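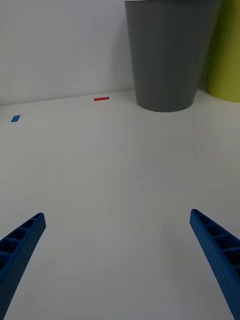

October 15, 2025

Up before seven and wiped the white table down before breakfast. The marks near the middle had been annoying me since the weekend. Most of them went with warm water and a drop of washing-up liquid, but a few faint smudges would not shift and I left them. It is a plain table and it shows everything, which I knew when I bought it.

Sointu Vainio rang at nine to ask if I still wanted the shelf from her hall. I said yes, if it is under 69 cm wide, and she went off to measure and forgot to ring back.

Spent the rest of the morning on the paper pile. It had been living on the table all summer and had to go somewhere. Kept the Peltonen receipt (490 for the table and two chairs, delivery was 20 on top) and the guarantee for the Dukton kettle. Threw out three old catalogues and a set of instructions for a lamp I gave away in January. The rest is in a folder in the bedroom, unsorted.

Soup for lunch, eaten standing up at the worktop so as not to mess the table again. Silly really. I will have to eat at it tomorrow.

In the afternoon I tried the Plurnero cloth on the smudges. No better than an ordinary one. The woman in the shop told me not to use anything gritty on a smooth top, so I stopped there and went out for bread and stamps. Rain on the way back – not much, but enough to get the bread bag wet.

Started the jigsaw after tea, the 1000 piece harbour one. Did it on the tray in the sitting room and got most of the bottom edge. One corner piece is missing or is hiding in the box.

Sointu rang again at eight. The shelf is 74, so too wide. She is going to offer it to her cousin. I said I would come over anyway and help her carry it down.

Need to buy: light bulbs, oats, felt pads for the chair legs.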